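Home & Kitchen Help > Shared Spaces > Storage

Best way to sort and store a mountain of disposable cutlery in an office pantry?

Asked in February 2023 · 3 replies · Marked as solved by the original poster

Berkay Canpolat

I have somehow become the person in charge of the pantry at Sesico. There was no ceremony. I complained once, in writing, that I'd had to eat soup with a fork, and the next thing I knew my name was on the supply spreadsheet.

The situation: we have 40 people sharing one small pantry with a single drawer, and that drawer has belonged to tea bags since before I was hired. The metal flatware left the building one piece at a time over a couple of years, presumably in lunch boxes, so the company switched to black plastic. Last August someone ordered a case from Pekov without reading the unit size. According to the packing slip we received 1,760 pieces, mixed. Mixed turns out to mean that knives, forks and spoons arrive in bags together and you get to meet them all when you wanted one.

What happens now is that a bag gets torn open on the counter, everyone digs for forks, and the knives settle to the bottom like gravel. Then another bag gets opened because "we're out of forks." We are never out of forks. The forks are in the bag underneath.

I'd like to sort the lot and keep it sorted. What I want to know:

What do I put them in? I was looking at a divided tray, but the counter is 17 inches deep and the microwave has most of that.

Handles up or handles down?

Is there any way to sort this much cutlery that doesn't eat an afternoon?

Can I wash the loose ones that have been rolling around, or do they go in the trash?

Budget is small. Patience is also small. I've got a roll of stickers that say "Let's keep our pantries clean," so morale is covered.

PantryOfLastResort

Divided trays are for homes where four people own eight forks. Skip it. You want tall clear containers with lids, one per type, and you want the cutlery standing on end. It takes up a fraction of the counter, people can see what's in there from across the room, and they can pull out one piece without stirring the rest.

We did this at my last job with three matching ones from Cuvport (the ones with the soft green lids, though I'm sure any brand would do). Before you buy, take one fork with you and stand it in the container. I have seen a grown manager bring home a set that was an inch too short and then try to argue with the lid.

As for the sorting, do it on a real table and not on the pantry counter. Find a square one you can reach across. Then:

Clean the table and your hands first. Soap, water, dry properly. You'll be touching the end that goes in somebody's mouth, and if that bothers you, wear food-safe gloves. It should bother you a little.

Line the containers up along the far side of the table. Take the lids off and park them under or beside their containers, so you don't have to go looking for them later.

Tip out one bag at a time. I know you want to dump the whole case. Don't. A small heap gets smaller while you watch, which is about the only joy on offer here.

Do the spoons first. They're the easiest to spot and they don't catch on anything. Forks hook onto each other, so they get much easier once the spoons are out of the way.

Pull by the handful. Pick one type, keep grabbing until your hand is full, tap the bundle on the table to even it up, then stand it in its container. Going piece by piece is how you lose the afternoon. With two hands you can gather from both sides of the heap. 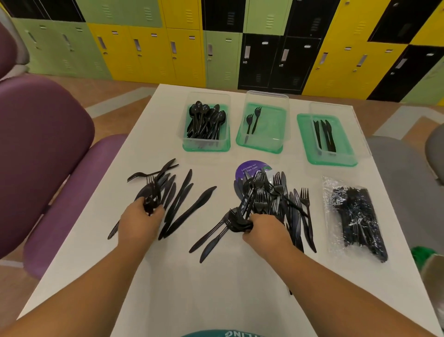

Leave the stragglers for the end. There will always be a lone fork off to one side and a knife or two that wandered. Ignore them until the heap is gone, or you'll spend your life chasing singles.

Deal with the leftovers. When a container is full, stop. Put the surplus back in its bag, one type per bag, write FORKS on it in marker and store it somewhere dry. Cramming in another handful is how tines get bent.

A container lying at a slight tilt is easier to start filling, by the way. With only a few knives in an upright one they just slide down and sulk. Once there are enough of them to hold each other up you can stand it straight.

Two people is the right number. One sorts, the other opens bags and refuses to let anybody "just grab one."

Yurt_dweller_88

Just buy metal again and attach a cowbell to every fork.

Serious answer: I'd do handles up. You take a fork by the handle, you use the fork. If the eating ends are sticking up, every person who has recently touched the copier is going to fondle three spoons on the way to choosing theirs. I have watched this happen. I now keep my own spoon in my desk.

Also, throw out the loose ones. They're plastic forks. Let go.

MarisolInFacilities

I agree with most of the first reply, and I agree with Yurt about the handles, with one wrinkle. Handles up is cleaner. The trouble is that when all the pieces are black plastic and all the handles look the same, people can't tell which container is which, so they lift things out to check and then put them back. That's worse than where you started.

The usual cure is a label on the front of each container, in large letters, at eye level. Not on the lid. Lids move around and a lid that says SPOONS on a container of knives will start a small war. If you really can't get people to read (some offices can't), put them heads up for the sake of your sanity, and keep the lids on between meals.

On washing: look at the case or the bag. If it says single use, don't put them through the dishwasher. Thin plastic warps, and scratches are hard to get clean. Anything that has been loose on a counter or has been on the floor should go. If a piece only came out of a bag that was opened on a clean table, I'd consider it fine.

A few other things from years of doing this:

Wash the containers every time they get empty. Crumbs collect at the bottom, and I don't know how either. Let them dry completely before you refill. A damp container with a tight lid develops a smell that people will blame on the refrigerator.

Don't top up. Let a container run low, then wash and refill. If you keep pouring new on top of old, the same 2 forks at the bottom will be there when you retire.

Order by type next time. Most suppliers sell boxes of only forks. In my building forks go fastest, spoons depend on whether there's soup, and knives are practically heirlooms. If you're stuck with mixed bags you'll build up a knife surplus, and I have no solution for that. I have a box of them under my desk. I rest my feet on it.

And put the sticker on the table or the wall – wherever people stand while they wait for the microwave. On a cabinet door it gets opened out of sight.

Berkay Canpolat

Thanks, all. Marking this solved. I went with the tall containers and labels on the front, handles up, and the tea bags keep the drawer. The forks really are the ones that hook together, I had put that down to bad luck.

Marisol, if you'd like more knives to put your feet on, I can ship.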